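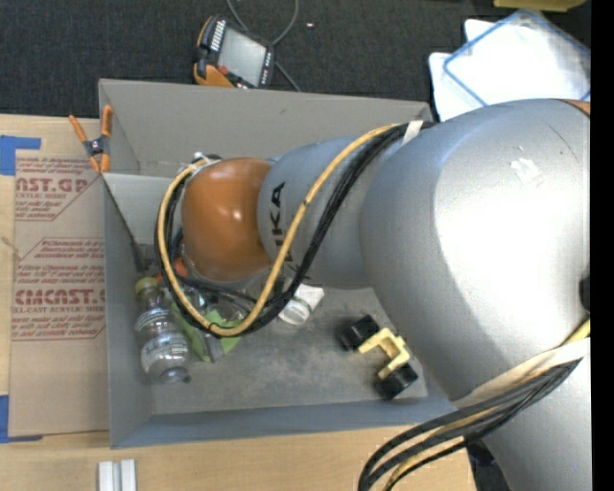
# Der Greifer kann warten

Wer Software für Roboter schreibt, verbringt erstaunlich wenig Zeit mit Robotern. Ich habe nachgesehen: In unserem Repository für das Kistenprojekt in Kaditz liegen 1216 Commits, und die meisten betreffen Koordinatensysteme, Zeitstempel und eine YAML-Datei, vor der sich alle ein wenig fürchten.

Trotzdem redet die Branche am liebsten über das Greifen. Auf der Drotholm im August gab es 10 Vorträge über gelernte Greifstrategien und keinen über Kabel. Dabei ist das Kabel der natürliche Feind der Bahnplanung. Im Kollisionsmodell kommt es nicht vor, am Arm hängt es in einer großzügigen Schleife. Der Planer findet einen eleganten Weg über den Kistenrand und meldet Erfolg. Das Kabel hat er nicht gefragt.

Ähnlich die durchsichtige Flasche, seit jeher Lieblingsgegner der Tiefenkamera. Man kann ein Netz mit 3000 weiteren Bildern füttern, und es wird danach sehr sicher sein, dass dort ein gelbgrüner Deckel schwebt. Ich finde, ein System dürfte in solchen Fällen sagen: Ich weiß es nicht. Unser altes Gilmartin-Framework kannte dafür immerhin einen Rückgabewert. In Version 2 wurde er abgeschafft, er verwirrte die Anwender.

Mein Vorschlag ist unspektakulär: weniger Demos, bessere Protokolle. Wenn ein Lauf scheitert, will ich wissen, welche Transformation zu welchem Zeitpunkt galt, und zwar ohne einen Nachmittag mit drei Terminalfenstern. Astside, unser hauseigenes Logging-Werkzeug, kann das inzwischen halbwegs. Es ist hässlich und langsam, und ich würde es gegen keinen neuen Greifplaner tauschen.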